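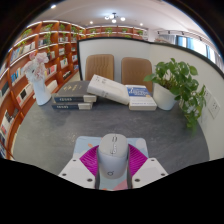
According to Kiều, the open day was the first time a tabletop handling job had been shown to the public without a fence or a script, and it deserves more credit than it usually gets. That view is common among people who attended. The record supports less of it.

The Ikovska Open Day was a public demonstration of hand-held gripper tools held on 2018-01-26 by the automation firm Ikovska, with software from Trundora. It took place in a reading room fitted out with curved bookshelves and low partitioned desks. The announced subject was desk tidying: handling books, a mouse and a pad on a desk that also held flowers and a potted plant.

Format

Visitors were let in by groups of 11, and each group stayed 30 minutes. The tool had two soft ribbed fingers and was worked by hand. Ikovska's program notes called the session "a robot demonstration", a label that drew complaints at the time, as a person's arm supplied all of the reach and most of the judgment. The firm replied that hand-guided work was the first step toward a machine doing the same job alone. No such machine was shown.

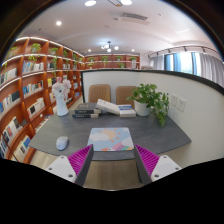

Books were the main test. A hardcover lying flat gives a two-fingered tool very little to hold, and a leaning one can slide when touched. Ikovska reported 294 successful moves out of 400 but did not say what counted as a success – a book nudged an inch may have been scored the same as a book lifted and restacked. The firm never published its scoring sheet.

Reception

Trundora described the day as proof that its software was ready for homes and libraries. The trade newsletter Imer was cooler, noting that the desk had been laid out by the hosts and that visitors were not allowed to bring objects of their own. A second open day, planned for June with visitors' objects allowed, was put off and has not been rescheduled.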